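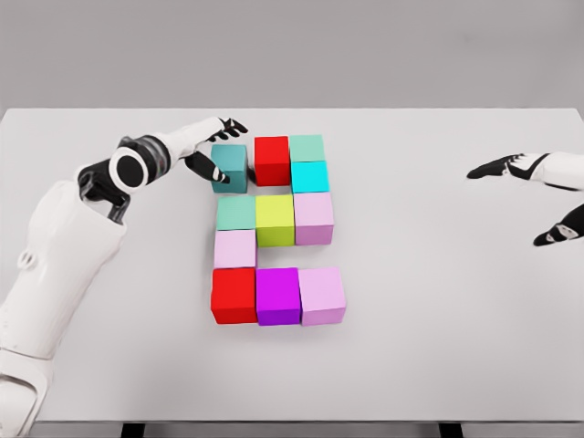
O Grirnico é uma competição estudantil de manipulação robótica em simulação, organizada pelo clube de robótica do Colégio Politécnico de Bondthorpe. As equipas programam um robô humanoide de duas mãos para dispor cubos coloridos sobre uma mesa branca, segundo figuras sorteadas pelo júri. A prova decorre inteiramente em ambiente virtual, o que não impediu o regulamento de conter, desde a primeira edição, um artigo sobre a limpeza das mesas.

O nome não tem etimologia conhecida. A ata de fundação refere-se ao «projeto Grirnico» sem mais explicações, e os dois fundadores deram versões incompatíveis sobre quem o inventou, cada um atribuindo a responsabilidade ao outro.

História

O clube de Bondthorpe dedicava-se originalmente a robôs seguidores de linha, modalidade em que obteve resultados que os seus anuários descrevem como «formativos». A passagem à simulação foi proposta em outubro por Jeanine Timmermans, professora de matemática, depois de o orçamento do clube ter ficado reduzido a uma quantia com a qual se podia comprar um braço robótico sem mão ou, em alternativa, uma mão sem braço.

Gangadharan Iyengar, então aluno do último ano, adaptou ao ensino o simulador Druvo, que desenvolvera como trabalho final de curso. A primeira prova pública realizou-se a 15/12/18, com 13 equipas inscritas. Uma delas apresentou um programa que mantinha as duas mãos imóveis durante toda a ronda e ficou a meio da tabela, por ser das poucas que não tinham atirado nenhum cubo ao chão. A pontuação foi revista logo a seguir.

Na segunda edição foi criada a Taça Varghese, entregue à equipa vencedora. A taça é um objeto físico, facto que causou alguma perplexidade entre participantes habituados a que tudo na competição pudesse ser reiniciado com uma tecla. Foi deixada cair na própria cerimónia e conserva a amolgadela.

Formato

Cada equipa tem quatro elementos. O regulamento prevê as funções de programação, planeamento de movimentos, testes e «relações com o júri», sendo esta última a mais disputada nas semanas em que o código não funciona.

A prova divide-se em duas fases:

Fase de disposição. Os cubos são colocados de acordo com a figura sorteada. A equipa recebe o desenho-alvo no início da ronda e dispõe de 400 segundos de tempo simulado, que podem corresponder a uma tarde inteira de tempo real nos computadores mais antigos do colégio.

Fase de correção. Um ou mais cubos encontram-se ligeiramente fora do lugar ou rodados, e o robô deve repô-los com pequenos toques, sem perturbar os vizinhos. É a fase que decide quase todas as edições e a que menos público atrai: uma ronda bem executada consiste em ver uma mão aproximar-se de um cubo muito devagar.

As figuras

As figuras assentam em fiadas de cubos ligadas entre si. A mais conhecida usa onze cubos: três fiadas de três, unidas por um cubo à direita entre a primeira e a segunda, e por outro à esquerda entre a segunda e a terceira. O caderno de provas chama-lhe oficialmente «figura alternada». Os alunos dividem-se entre os que leem nela um 2 e os que leem um Z, conforme, segundo Timmermans, tenham tido melhor nota a matemática ou a português.

As cores não contam para a geometria, mas contam para a classificação, pois cada posição tem uma cor atribuída. A dificuldade está nos tons próximos. A paleta inclui vermelho, magenta arroxeado e ciano, que qualquer programa distingue, e também verdes claros e rosas claros cuja separação depende bastante da iluminação simulada. O protesto apresentado por uma equipa que alegava serem o verde-menta e o verde-sálvia «a mesma cor em dias diferentes» foi indeferido, embora o júri tenha pedido dois dias para o fazer.

O canto superior esquerdo da figura alternada, ocupado pelo cubo azul-petróleo, é considerado o ponto mais delicado. Fica ao alcance da mão esquerda, mas os dedos têm de se aproximar de lado, e um excesso de zelo empurra o cubo contra o vermelho. O vermelho, por sua vez, tende a levar consigo o resto da fiada.
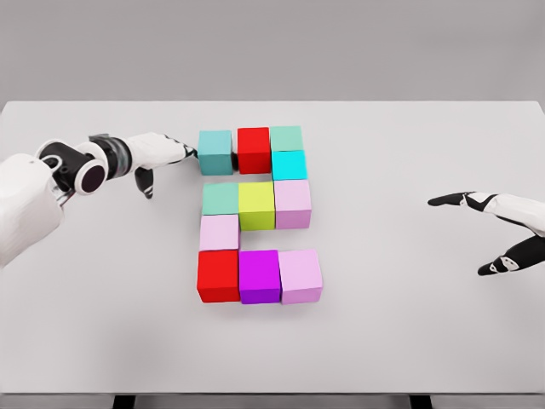 O simulador Druvo

O Druvo modela a mesa, os cubos e o robô, cujas mãos têm dedos articulados. O cenário é deliberadamente despojado: tampo claro, parede cinzenta, pernas de mesa escuras. Iyengar justificou a ausência de decoração com o custo de cálculo. Versões posteriores permitiam acrescentar uma planta num vaso, funcionalidade retirada quando se verificou que o detetor de colisões passava mais tempo a tratar das folhas do que dos cubos.

O atrito entre os cubos e o tampo é fixado pelo júri e mantido em segredo até ao dia da prova. Na terceira edição, um erro de digitação pô-lo a zero. As rondas desse dia não foram classificadas, mas as gravações continuam a ser mostradas aos alunos novos, com fins que o clube classifica como pedagógicos.

Pontuação

A pontuação máxima é de 200 pontos por ronda, repartidos entre a posição dos cubos, a sua orientação e a economia de movimentos. Há penalizações por queda de cubos, por contacto entre as duas mãos e por aquilo a que o regulamento chama «hesitação manifesta», conceito nunca definido e aplicado com grande segurança.

A mão que não está em uso deve permanecer afastada dos cubos, suspensa sobre a mesa. A regra foi introduzida depois de várias equipas terem usado o antebraço livre como régua para alinhar a fiada inteira de uma só vez – solução eficaz, barata e, na opinião do júri, contrária ao espírito da modalidade.

Receção e críticas

A competição é geralmente bem vista pelos professores de Bondthorpe, em particular pelos que não têm de assistir às eliminatórias. A crítica mais frequente diz respeito à distância entre a simulação e o mundo físico. Em resposta, o clube organizou uma demonstração com cubos de madeira e as mãos dos próprios alunos, que demoraram mais do que os programas e discutiram durante quase todo o tempo qual era o desenho correto.

Iyengar defendeu mais tarde, no boletim do colégio, que o exercício ensina sobretudo a desconfiar de programas que funcionam à primeira. Timmermans respondeu no número seguinte que em Bondthorpe esse caso ainda não se tinha apresentado.

Ver também

Taça Varghese
Druvo (simulador)
Robô seguidor de linha
Manipulação robótica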